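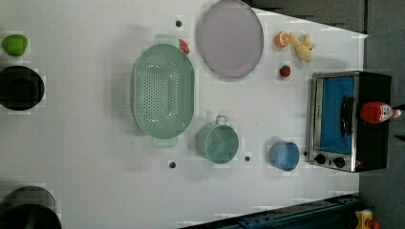
工单 1129:《Idholm》第二季续播位置错误,前情提要重复播放
平台:Plikov 电视端、网页端
提交人:Waraporn Rojanasak
提交日期:2023-01-27
状态:已解决

问题描述

用户看完《Idholm》第二季第五集后点“继续观看”,播放器没有进入下一集,而是回到第五集开头,并再次播放前情提要。网页端和电视端表现一致,手机端未收到同类反馈。第一季没有这个问题。同一账号下看《Ogola》也正常,连播可以一直走到季终。

用户已自行尝试退出登录、清除缓存、重装应用,均无变化。换一个观看档案后仍能复现。

初步排查

先查观看记录。服务器端收到的进度是完整的,第五集已标为“已看完”,说明上报没有丢。接着比对剧集元数据,第五集的“下一集”字段指向它自己。

这部剧第二季的片方交付包有两版。旧版把第五集拆成上下两段,新版合成一集,片长近118分钟。合并时上段的编号留了下来,下段的编号被删,但指向关系没有同步改。

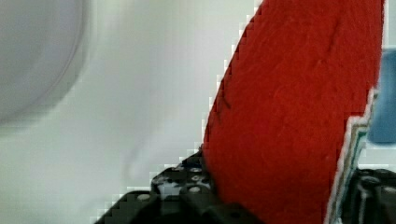 Anong Inthanon 回复说,光改“下一集”字段恐怕不够,片头片尾的时间点也还是按拆分版打的。她在测试环境里把指向改对以后,第六集能正常接上,可是第五集播到中段会弹出“跳过片头”的按钮,点下去直接跳过一场法庭戏。另外,片尾倒计时也在中段出现,开了自动连播的用户会在那里被带走,后半集根本看不到。

按这个回复重新核对了时间点表,情况属实。原来下段的片头标记和上段的片尾标记都还在,合并后落在了正片中间。问题范围由“续播错误”扩大为“续播及标记错误”,仍在本单处理,不另开新单。

处理步骤

1. 在 Tolum 后台锁定第二季条目,暂停自动同步,防止修改被旧交付包覆盖。

2. 将第五集的“下一集”改为第六集,同时检查第六集的“上一集”。后者原先指向已删除的下段编号,一并改正。

3. 删除正片中段的两处多余标记,只保留开头的前情提要、片头和结尾的片尾。

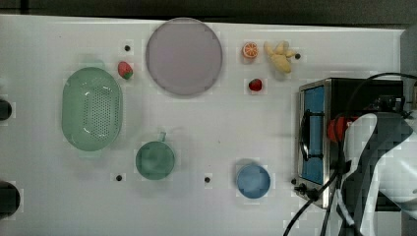 4. 核对字幕轨。泰语字幕是按合并版重做的,时间轴没有偏差。英语字幕仍是两个文件拼接,后半段从零开始计时,所以一到中段就不再显示。已换成片方补发的完整文件。

5. 清除网页端和电视端的剧集缓存,恢复自动同步,观察一轮同步后字段是否被改回。

验证

Thitima Chaimongkol 用新旧两个档案从头看完第五集,中段没有再出现跳过按钮和倒计时,片尾结束后自动进入第六集。前情提要只在第六集开头播放一次。同步跑过一轮,字段未变。

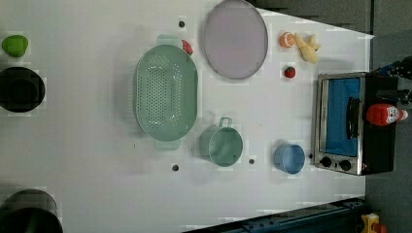 电视端老型号要等应用重启才会读取新的元数据,验证时有一台机器第一次仍回到第五集,关掉应用再打开后正常。客服答复用户时请带上这一条,不必让用户重装。

已经卡在中段的用户,进度不做批量修改。他们下次点“继续观看”会从中段接着放,后半集不会漏掉。被标成“已看完”但其实没看后半集的,可以在剧集页手动点第五集,拖到中段开始看。

遗留事项

片方三月还会交付第三季,首集同样有拆分和合并两个版本。Azra Đorđević 负责在入库前加一项检查:编号被删除时,凡是指向该编号的字段都要报错,不允许发布。检查项单独建单跟踪。

用户已确认播放恢复正常,本单关闭。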